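4.2 Loading the wire basket

1. Set the Fundow basket on the tabletop board, open side up. Keep it clear of the board's edges.
2. Check that the bottom panel lies flat – a raised corner will tip small items.
3. Hold round items by the rim, on both sides. If the item has a tab, turn the tab to the top before lifting.
4. Lift over the front edge and lower the item onto the bottom panel. Do not drop it.

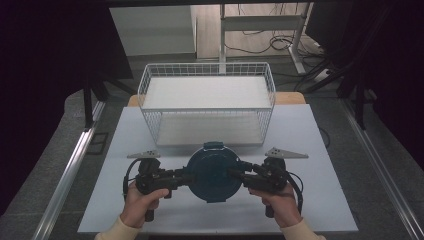
5. Leave a gap of 36 mm between items and the mesh walls.

Caution: do not rest items on the upper rim. The wires there are spaced wider and can bend.

Note: for stacking, see 4.3.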